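4.2 Does dish color change how much people eat?

The claim that red dishes make people eat less has traveled a long way from the small studies that first made it. It now turns up in diet columns and in school lunch guidance, usually stated as settled. We doubt that it is. The original snack studies offered free food to people who knew they were being watched, and most ran for a single sitting. A person who takes fewer crackers from a red plate while filling in a form has told us little about dinner at home.

Three accounts are commonly given. The first is that red works as a stop signal. The second, older one is about contrast: pale food on a pale plate is hard to judge, so people serve themselves more. The third is simply that an odd plate makes people pay attention for a while. These accounts predict different things, and yet the same result is often cited in support of all of them. If contrast does the work, tomato pasta on a red plate should lead to larger portions. If novelty does it, any effect should fade within days. Few of the papers we read tested either prediction.

Shape muddles the picture further. Plates and bowls differ in depth, in rim width and in how full they look with the same amount of food. Several studies that report a color effect changed the dish along with the color, or bought the red dishes from one maker and the white ones from another. The Trurkia cafeteria trial is the best known case. Its red plates had a wider rim than the white plates they replaced, and the authors mention this only in a footnote.

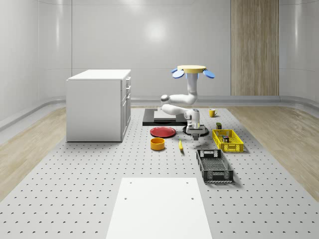
Figure 3. Red plate and orange-yellow bowl, rendered view.

Our own data come from the Donwood dining hall, where 197 adults ate lunch over 14 weekdays beginning in September. Dishes were assigned by day, and leftovers were weighed after each meal. In all, 3885 dishes were weighed, counting second helpings. Diners were told that the study was about kitchen waste - true, though not the whole truth - and were informed of the full purpose at the end.

Average intake from red plates was slightly lower than from white plates in the first few days. The gap then closed, and over the full period we could not tell it apart from zero. Bowls showed no difference at any point. We are wary of reading the early gap as support for the novelty account, tempting as that is. The menu also changed during the first week, and the stew served then was unpopular in every color of dish.

The Pravarura survey is sometimes raised against null results like ours. It asked households to recall what they ate and from which dishes, and it reports a clear advantage for red. Recall of portion size is poor, however, and people who buy special plates in order to eat less are likely to remember eating less. Fu, the scoring tool used in that survey, rounds every portion to the nearest quarter of a plate. An error of that size could easily hide the reported effect or produce it.

None of this rules out a small effect in some settings.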